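Teaching by Hand

By Josefien Baert
July 9, 2019

At Eklund, the first job of the morning is picking up pens. So is the second. The company's training room in Grellosley has white work surfaces and a whiteboard where the day's tasks are written in green marker. On the morning I visited, the board said "pen, handover" and under it "pen, handover, slow."

The people who work here are called demonstrators. Each one holds a gripper tool in one hand, with a camera that watches the fingers, and does a small chore with it over and over. The recordings go to Manano, the company's learning system, which is supposed to pick up the chore from the examples and do it on its own.

The pen task has a target of 2,000 good recordings. The count stood at 1,791 when I sat down. 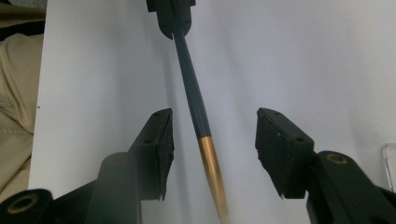
A handover is harder than a pick from a table. The pen is already held by something else, and the fingers have to come in on both sides without knocking it. Close too early and the tip swings. Pull before the other side lets go and the recording is thrown out. Demonstrators are asked to vary their approach a little every time, coming in higher or lower, so the system doesn't learn a single path by heart.

I was allowed to try. My first four went in the reject folder, three for speed and one for a thumb over the lens.

Rejects are a sore point. An earlier set, made last year with a cup and a saucer, had 685 recordings in it before a reviewer noticed that every demonstrator had started from the left. Manano learned the task and failed whenever the cup was on the right. The whole set was done again.

Reviewing is now done the same day, in a smaller room down the hall, with software called Flellent. A reviewer marks the moment of contact and the moment of release, then passes the recording or sends it back. A good reviewer gets through more than 700 in a shift.

After lunch the board was wiped and the new task went up: "pen, handover, left hand."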